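The Slow Return of Letter Writing
By Jade Fairclough

The Kershaw post office sold more than 100 stamp books in February, and the clerks there noticed. People are writing letters again - short ones, mostly.

A single sheet is enough. My aunt in Gellis fills one side and stops wherever the page does.
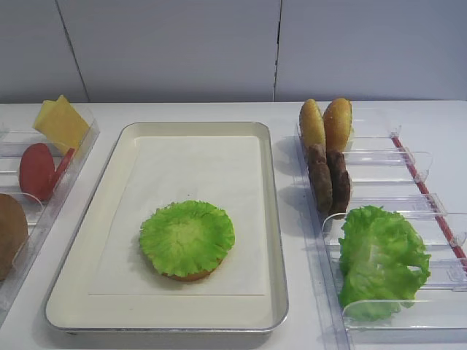 Where to start

Pick someone who won't expect it. Skip the apology for not writing sooner and begin with the weather or the dog. I allow myself 11 lines and mail it the same day.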